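Encurtidos de limón con sal: ¿puedo reducir la cantidad que pone el libro?

Publicado en Conservas y fermentados · 31/10/2025

Leen Darwish

Hola a todos, a ver si alguien me saca de dudas porque tengo los limones ya lavados y esperando. Me regalaron el libro de cocina de Obeidat (el de tapas amarillas, el de conservas y meriendas) y quiero hacer los limones en salmuera del segundo capítulo. La receta pide 900 gramos de limones y luego una cantidad de sal que me parece una barbaridad, y encima dice "cubrir de sal el fondo del tarro" sin dar peso. O sea, la que va dentro de los limones sí la pesa, la del fondo no.

Mi duda: ¿se puede bajar la sal sin que se estropee? En casa mi madre tiene la tensión alta y querría ponerlos en el arroz y en un guiso de pollo. Tambien me pregunto si hay que dejarlos fuera o en la nevera, el libro dice "en un lugar fresco" y mi cocina de fresca no tiene nada.

Tengo un tarro grande Geklow de los de cierre de goma, por si importa. Y los limones son del súper, no de árbol, venían con cera.

Gracias!!
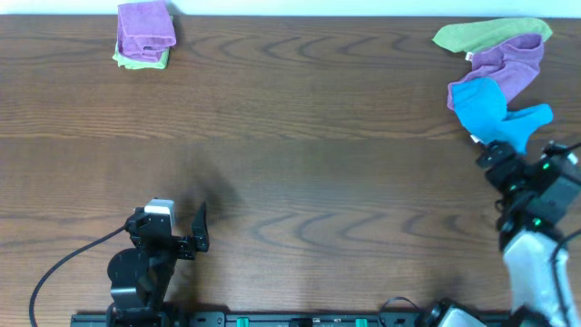 Ah, y otra cosa que se me olvidaba: el libro manda cortarlos en cruz sin llegar abajo, pero el zumo que sueltan no creo que llegue a taparlos. ¿Relleno con agua o con más zumo? Perdón por el rollo, es la primera vez que hago conservas de este tipo, hasta ahora solo mermelada.

2 respuestas

Godfrey Masanja

Voy rápido que estoy en el trabajo.

La sal no la bajes. En esta conserva es lo que aguanta el limón, si le quitas la mitad te puede salir moho o algo peor. Lo que se hace es quitarla después: sacas el trozo que vas a usar, lo enjuagas bien bajo el grifo, tiras la pulpa y te quedas solo con la piel. Si aun asi te parece salado, a remojo un rato en agua fría y cambias el agua. Y al guiso no le eches más sal hasta probarlo al final. Con lo de tu madre, pregunta al médico, porque ni enjuagados son bajos en sal.

La del fondo: una cucharada sopera y listo, no le des vueltas. El libro de Obeidat es muy bonito pero las cantidades van a ojo en medio capítulo. Yo hice los pepinillos de la página 41 y tuve que repetirlos, el vinagre no cubría ni de lejos.

Rellenar siempre con zumo, nunca agua. Compra tres o cuatro limones más de los que pide y exprímelos. Que quede todo tapado, si asoma uno lo empujas y pones un peso encima. Yo uso un vasito de cristal de los de chupito.

Fuera o nevera: yo los dejo 4 semanas fuera, en un armario sin sol, girando el tarro cada par de días. Luego nevera. En verano no los hago y ya está. Si tu cocina es un horno, mételos en la nevera desde el principio, tardan bastante más en ablandarse pero salen.

La cera sí importa. Agua muy caliente y cepillo, secar bien. Mejor comprarlos sin tratar, que lo que te comes es la piel.

Maya Majali

yo los hago con la receta de mi tía Rima y lleva laurel y unos granos de pimienta, quedan muy ricos. el libro ese no lo tengo, ¿merece la pena? lo vi en Bimlow y me pareció caro para lo que trae, mucha foto a doble página y poca receta. de la sal no sé decirte, echo a puñados

Leen Darwish

Gracias Godfrey, me has salvado los limones. Los voy a cepillar con agua caliente y compro más para zumo. No sabía lo de tirar la pulpa, el libro no dice nada de eso!! Lo de mi madre lo consulto antes de darle nada.

Maya, a mí me gusta. El papel es bueno y se queda abierto en la encimera sin cerrarse solo, que parece una tontería pero se agradece. Las meriendas están mejor explicadas que las conservas. El pan de dátiles lo he hecho dos veces y las dos bien. Eso sí, el índice es un desastre, buscas "limón" y te manda a una sopa. Lo del laurel me lo apunto, ¿una hoja por tarro o más?

Maya Majali

dos hojas, y si el tarro es grande tres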